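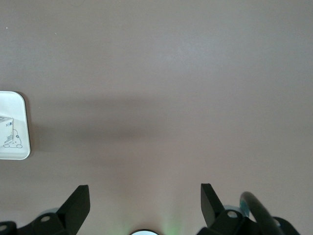 2 min read

From: Florence Robichaud
To: closside-finishing
Date: Feb 14, 2019
Subject: Re: Sheen drift on matte topcoat, second batch

Replying to the list so the thread stays in the archive. Quoted part first, answers after.

> We recoated the side tables from the January order with the same
> Nudska waterborne matte, same gun, same operator. Panels from the
> first batch read 4 on the meter at 60 degrees. The second batch
> reads higher at one end of each panel than at the other. Color
> match is fine. The can was shaken before use. Is this a bad can,
> or do we need to go back to the Gagnon primer?

Leave the primer alone for now. A primer problem on this system usually shows up as poor adhesion or slow drying, and you report neither. Sheen that shifts from one end of a panel to the other points to film thickness or to settled flattening agent.

Shaking does not count as mixing. The flattening agent in a low-sheen waterborne sinks to the bottom and packs. Open the can, put a flat paddle to the floor of it, and scrape until nothing drags. Then stir slowly for 4 minutes and strain. If the can has been sitting since the first batch, do this twice.

On thickness: the meter reads higher where the coat went on heavy, at least with this product. The particles end up deeper in the film and the surface dries smoother. Check your overlap at the end of the stroke. Most people slow down before releasing the trigger, and on a short panel that is enough to move the reading.

Take your readings at 60 degrees for comparison with the first batch, but add 85 degrees for anything this flat. The 60 degree figure is compressed at the low end, and two panels that look different across a room can give the same number. Calibrate on the tile before each set, and wipe the tile first. Ours at Zorkeck was off for most of January on account of a thumbprint.

Also note the drying conditions. Our shop was at 19 C with 35 percent humidity when we ran the same coating, and the sheen went on dropping until the second day. Readings taken the same afternoon are of little use – wait the two days, then compare.

If the drift is still there after a proper stir and an even pass, send me the batch code off the lid and one uncoated offcut. I would rather test that than guess. Please do not sand back the finished panels in the meantime.

One unrelated item: the spreadsheet on the list page still has the old tip sizes in column 2. Whoever has edit rights, please fix it.

Florence Robichaud
Zorkeck finishing shop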